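教机器人收拾托盘的人:在Prodard听Ming-te Wu聊示教数据

约好十点见面,我到的时候Ming-te Wu已经在录了。他朝我抬了抬下巴,手没有离开操纵杆,又录完两段,才站起来跟我握手,第一句话是:“你要不要先试一段?说再多都不如自己录一段。”

我试了。结果非常难看,后面再讲。

Prodard的数据组在Dornside一栋老楼的三层,楼下是修自行车的铺子,楼梯间一股橡胶味。组里的活说起来很简单:人操纵机械臂去做一件小事,把东西夹起来,放到该放的位置,机器把每一刻的画面和关节角度都存下来,存够了就拿去训练模型,让它以后自己做。他们管每一次完整的动作叫“一条”,管一天里录的叫“一批”。眼下这个项目内部叫Worell,目标是让机械臂学会在桌面和托盘之间搬运各种形状的小物件,先拿玩具蔬果练手。

“为什么是玩具?便宜,洗得干净,形状又怪。”Ming-te Wu说起这个就停不下来,“真的番茄你夹三十次就没法看了。玩具可以从早夹到晚,而且它滑!表面那层塑料亮亮的,夹爪稍微偏一点它就转。你要是能把滑的、圆的、带叶子的都教会,后面换成盒子、瓶子,心里就踏实多了。”

他原来学的是钢琴调律,后来转去读自动化,自己觉得两件事很近。调律靠的是耳朵里那一点点不对劲,录示教靠的是手上那一点点不对劲。他说录得好的人,动作里有一种不慌不忙的匀速,靠近物体的时候会自然慢下来,合爪之前有一个很短的停顿。模型特别吃这个停顿。

“你想,它看到的是什么?一串画面,加上一串数字。如果你每次都是冲过去一把抓住,那它学到的就是冲过去。人冲过去没关系,人有皮肤,碰到了知道缩。它那个时候什么都不知道。”

我问,那是不是越慢越好。

“也不行!慢到犹豫就坏了。你在半空中停三秒想事情,模型不知道你在想事情,它以为那个位置就该停三秒。”他笑得很开心,“我们早期有一批,录的人一边录一边听球赛,进球的时候手就停住。后来训出来的策略,夹到一半会莫名其妙发呆。我们查了两天才查到球赛上面去。”

那一批后来全部作废。现在的规矩是录制时不放任何有声音的东西,每人连续录不超过四十分钟,换下来的人去做回看。回看是我这次来最想了解的部分,外面写这个行业的文章大多只写操纵机械臂,很少写回看。

负责回看流程的是Anas Filali。他的桌子在窗边,两块屏幕,一块放腕部相机的录像,一块放曲线。他说话比Ming-te Wu慢得多,但讲到兴头上也会敲桌子。

“每一条我们都看。不是抽查,是都看。”他把上个月的表调出来给我看,七月一共录了855条,留下来471条。“别人听到这个数字都觉得可惜,扔掉这么多。我觉得很健康。留下来的每一条,我都能告诉你为什么留。”

扔掉的理由有很多种。有的是任务根本没完成;有的完成了,但中途物件碰到了托盘边又弹回来,运气好才放进去;有的是开头几秒人还没准备好,机械臂在原地抖;还有一种最让人头疼,动作很漂亮,标注却写错了,嘴上说的是放到左边,手上放的是右边。

“写错的那种最危险。”Anas Filali说,“难看的轨迹,模型还能从里面学到一点怎么救回来。标注错了就是在教它不听话。”

说到怎么救回来,两个人当着我的面争了起来。Ming-te Wu主张多留失败之后再纠正的片段:夹空了,退一点,重新对准,再夹。他认为这些才是真正值钱的东西,因为机器上了现场一定会夹空。Anas Filali同意一半,他要求纠正的片段必须单独标记,并且纠正之前那一下失误要从训练里剪掉,只留纠正。“不然你是在教它先失误一次,再纠正。它会很认真地先失误一次。”

我在旁边听得津津有味。两个人争的是三五秒钟的录像,语气像在争一首曲子该怎么收尾,争完又一起去倒水。

中午吃饭时我问到画面质量。我一直以为训练数据应该像产品照那样清楚,每一帧都干干净净,可看了一上午回放,糊的画面相当多。腕部相机跟着手走,手一快,桌子和物件就拖出影子,只有夹爪自己还算清楚。我问这种要不要剔掉。

“剔掉你就完蛋了。”Ming-te Wu放下筷子,“它干活的时候看到的就是这种画面!你只给它看清楚的,它一动起来就瞎了。”

Anas Filali补充说,他们做过一次对比,同样拿300条去训练,一份保留了移动中发糊的画面,另一份只挑清晰的。结果只挑清晰的那份,在静止时判断很准,一旦手臂移动就开始左右摇摆,像在找东西。后来他们连调相机的曝光都很小心,不追求好看,只追求录制时和干活时看到的是同一个样子。

“一致比漂亮重要,”他说,“这句话我贴在门上的。”我出门时看了一眼,确实贴着,胶带换过好几次。

下午轮到我正式录。Ming-te Wu先给我讲了摆台的办法。托盘不能每次都放在同一个位置,也不能每次都摆正,要斜,要偏,有时候让它靠近镜头,有时候远一点。旁边还要放一些跟任务没有关系的东西,让模型学会不去理它们。摆台的人和录制的人最好不是同一个,自己摆的台自己会下意识摆得好夹。

“人会偷懒,而且偷懒的时候自己不知道。”他说这话时已经把托盘又转了一个角度。

任务写在屏幕上:把番茄从托盘里夹出来。操纵杆比我想象的轻,轻到让人不放心。第一条,我从侧面过去,爪子把番茄推着走。第二条,我合得太早,夹到了空气。第三条总算对准了,可我一紧张忘了放慢,冲得很急。Ming-te Wu在后面喊:“张开!再张开一点!先别急着合!”

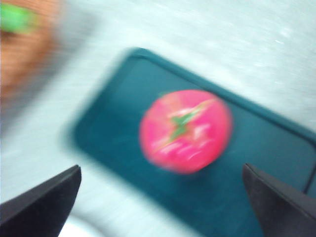
Gus Ostrowski说,新手的前几条他从来不删,会另外放在一个文件夹里,等这个人录满一个月再拿出来给他看。他觉得判断一个人适不适合录示教,看第一条没有用,要看第五条跟第一条差在哪里。有的人第五条只是更快了,有的人第五条开始会等。他问我录完是什么感觉,我说手心全是汗,他说那就对了,头一天手心不出汗的人往往没有在看画面,光在看手。

我录的那5条,最后一条也没有进训练集。Anas Filali很客气,逐条放给我看,在哪一秒停下来,告诉我哪里的速度断了。看自己的轨迹曲线很奇妙,像看自己说话的录音,全是没有意识到的小毛病:我每次下降之前都会先往右偏一下,五条都一样。他说这叫个人口音,每个操作员都有,所以一个任务至少要安排四个人来录,免得模型学成某一个人的样子。

“Taha Zaki的口音是手腕多转半圈,”Ming-te Wu在旁边插嘴,“我们有一版模型,夹什么都多转半圈,一看就知道那周谁上的班多。”

我问他自己的口音是什么。他想了想,说是放下东西之后舍不得松手,会多压一下。大概是调律留下的毛病。

后来聊到接下来的打算。玩具蔬果这一组快要收尾了,他们准备加入软的东西,布、海绵、装了一半的袋子。软的东西没有固定的形状,“夹住了”这三个字就得重新定义:夹住一个角算不算?提起来又垂下去半截算不算?Anas Filali已经写了nearly两页的判定草稿——他跟国外的同事开会,中英文混着写惯了,草稿里到处是这样的词——Ming-te Wu在旁边打了很多问号。

我问Ming-te Wu,一天到晚重复同一个动作会不会厌倦。

“重复?”他好像真的没有听懂,“哪有重复。托盘转了,光变了,昨天录的人和今天录的人不一样。你看久了就会发现,没有两条是一样的。而且你知道最过瘾的是什么时候?是它第一次自己夹起来的时候。你站在旁边,手是空的,它自己过去,到了跟前慢下来,停一下,合上。那个停顿是你的!是你教给它的停顿!”

他说到这里站了起来,比划了一遍,手指在半空中慢慢合拢。

我问那第一次是什么时候。他说是傍晚,组里只剩他和Abdelilah Abou Zeid,两个人谁都没顾上录像,等想起来要拍,它又连着失败了七次。第八次成了,可是手机没电。

临走前他又问我要不要再录一条。我说好。这一次我记得在合爪之前停一下,番茄夹起来了,叶子那头歪着,晃晃悠悠地出了托盘。Anas Filali从屏幕后面探出头,说这条他晚上会看,看完给我发消息。

消息是九点多来的,四个字:开头剪掉。

采访整理于2019年9月5日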